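Equipment plan for hand-held grippers, Project Lonen
Solange Zacharias, Danang Goh, Fernanda Aguiar

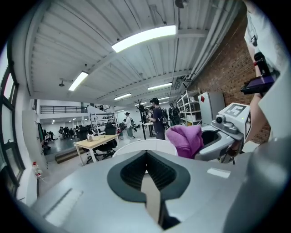
What do we buy first?
Spare jaw padding and charging cables, then a second pair of grippers if the money holds.

Budget is 400 dollars total. 60 goes to padding, set aside in June. Printed markers are cheap, do those in house. Drokham quote came back too high for the camera modules, Bikevau still hasnt answered. Danang is chasing them.

Cloth tasks stay in the plan. Shelf tasks moved to next term, no money for bins.

Lead time: 5 weeks for a gripper pair, 8 if the lens mounts are backordered. So order has to go in by August 8, 2025, or we lose the fall slot. Fernanda has the order form, needs a signiture from Amirul Jugah.

Still open: storage cases, shipping, who pays for returns.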